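# Unit 4 handout: The Sison gripper kit and soft goods

Read this before lab. You'll want the Stokura setup guide open next to it, at least the wiring page.

Last unit we picked up blocks, cups and other things that keep their shape. Now we get to cloth, and I have been looking forward to this since March! Cloth is where a cheap kit either earns its shelf space or goes back in the box, and I think the Sison from Stokura earns it. It has weak spots too, so please read the whole page.

**What we're looking at**

- two facing fingers, driven by a toothed rack
- a small camera that looks down past the fingertips
- the Sillamska recorder, which saves each try as its own file

A towel has no fixed outline. Fold it, drop it, nudge it, and your program meets a new shape every time. So we stop asking "where is the object?" and start asking "where is there an edge or a ridge I can pinch?" That one change will fix half the code you turn in (I say this with love).
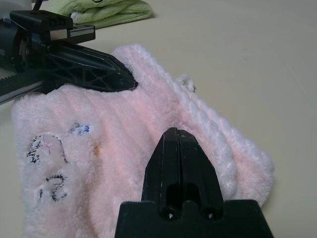
*Maltville, September 8, 2022*

Look at where the two fingertips meet the pink towel: one at its upper edge, the other lower down, near the twisted white border. Thick pile like this gives the tips something to grab, but it also hides the true edge, and a border that bunches can look like a fold to your edge finder. Notice the lint on the closer finger as well. Wipe the tips between runs.

**What I like**

The fingers come to a narrow end, so they can get under a fold without plowing the whole towel across the table. The open ribs on the finger body are great too, with triangular cutouts between them! And the rack is out where you can check it for fuzz.

**What I don't**

The cable leaves from the top of the housing and will snag if you turn the wrist too far. The guide gives this one line. Tape down the slack.

**In lab**

1. Run 30 tries on one towel. Crumple it again before each.
2. Mark every try as edge, ridge or miss.
3. Swap in a towel with a flatter weave and run 30 more.
4. Save your log from the Sillamska before you power down.

The class set should reach 1,000 tries by the end of the unit, and I can't wait to see it plotted. Write-ups are due with Unit 5. Bring your own towel if you have a strange one, the fluffier the better.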